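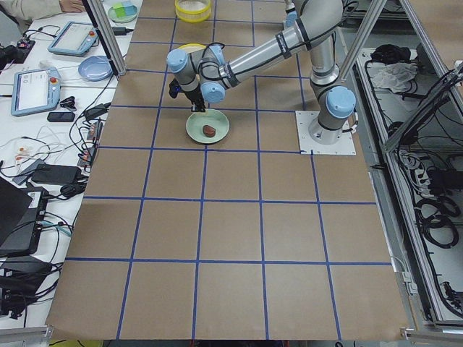
Minutes of the October meeting of the Edstead Community Garden Association. The meeting started at 7 in the evening in the side room of the Zirora Street library. Present were Nuria Tesfamariam (chair), Deok-su Won, Hye-jin Ahn, Macario Cuautle and Min-kyu Seol (minutes). The first subject was the new plan of the plots. Macario proposed to mark the lower field in equal squares, like a table covered with brown paper and divided with blue tape, so that each member can see where his or her plot begins and where it ends. Hye-jin agreed with the squares but asked that the paths between them are wide enough for a wheelbarrow. Nuria reminded that the old plots have very different sizes and some members have kept the same one for many years. It was decided that old members may stay where they are until spring, and the new plan will be used first for the lower field only.

Minutes of the last meeting
Approved with one correction. The name of the seed shop is Subramaniam, not Subramanian.

Water
Deok-su reported on the water bill. It came to 372 dollars for the summer, which is more than we had expected. He believes that one part of the reason is the tap near the compost, which drips also when it is closed. He has asked the Hidum hardware store for the price of a new tap but has not yet received an answer. Macario has a used tap at home and will bring it on Monday to see if it fits. If it does not fit, Deok-su may buy a new one without asking again, up to 100 dollars.

There was a long discussion about watering in the middle of the day. Hye-jin would like a rule against it. Nuria would prefer a friendly notice at the gate. No vote was taken. Hye-jin will write the notice and we will speak about the rule again before summer. 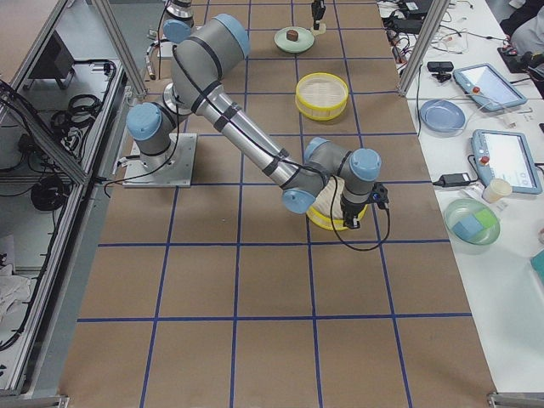 Min-kyu added that the notice should be also in Spanish and Korean, and he can do the Korean part. Macario will do the Spanish.

Money
The balance of the account is 456 dollars after the water bill is paid. The yearly fee stays the same. Two members have not paid for this year and Nuria will telephone them.

Compost
The left bin is full and must not receive anything more until it is turned. Please do not put cooked food in any bin. Meat bones were found there again in the same week when we had the rats.

Seeds and bulbs
The garlic order from Subramaniam must be sent before the end of the month. Members who want garlic should write their name on the list in the shed, with the quantity. Hye-jin asked if we can order onion sets together with it. Deok-su will ask the shop.

Other matters
The lock of the shed is difficult to open in cold weather. Macario will put oil.
The 4 folding chairs which were lent for the school picnic have not come back. Nuria will ask at the school.

The meeting ended at 8:40. The next meeting will be in the same room.

Written by Min-kyu Seol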